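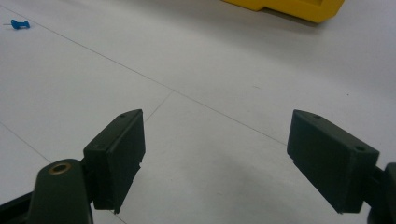 Pre-use inspection, hand-held gripper units, August round. Two finger sets are being compared on the same body: the Sokix block finger and the Noveck padded finger. The checklist applies to both and is completed before each set goes on trial. The floor must be clear of small hard items before the fingers are lowered to it; a pushpin such as the blue one lying on its side by the long seam is to be picked up and logged under item 2.

Inspector: Hideaki Minami
Site: Gulallow test bay
Unit: 754
Fingers fitted: Sokix block, dark green

1. Body and handle
Result: Pass
Comment: No cracks at the trigger pivot. One cover screw was slack and has been tightened.

2. Floor and work area
Result: Pass after action
Comment: Pushpin removed. Sweep again between runs. Seams between floor panels are acceptable if a fingertip drawn across them does not catch. Runs on the seams are to be marked as such, as the padded fingers drag there more than the block fingers.

3. Finger opening
Result: Pass
Comment: Fingers open to the stop on both sides and return without sticking.

4. Contact faces
Result: Pass with remark
Comment: Print lines can be felt on the right finger. Grip on smooth plastic was lower than with the Noveck set in the bench test. Do not sand the faces during the comparison.

5. Finger mounts
Result: Pass
Comment: No play when pushed sideways by hand. Check the brass-coloured ring on the left arm for movement. None found.

6. Camera
Result: Pass
Comment: Both fingertips must be in view when fully open. Wipe the lens with a dry cloth only.

7. Controller link
Result: Fail, then pass
Comment: The Poon controller lost the opening signal twice during warm-up. Cable replaced, fault not seen again. Keep the old cable for checking.

8. Cycle count
Result: Noted
Comment: Block fingers at 2000 cycles. Inspect the mounts again at 4000 or after any drop, whichever comes first. The padded set starts from zero and has its own sheet.

Open points
Spare padded fingers are still to be delivered. Item 4 to be repeated with both sets once they are here, using the same test pieces and the same operator.

Released for trial: yes, block fingers only.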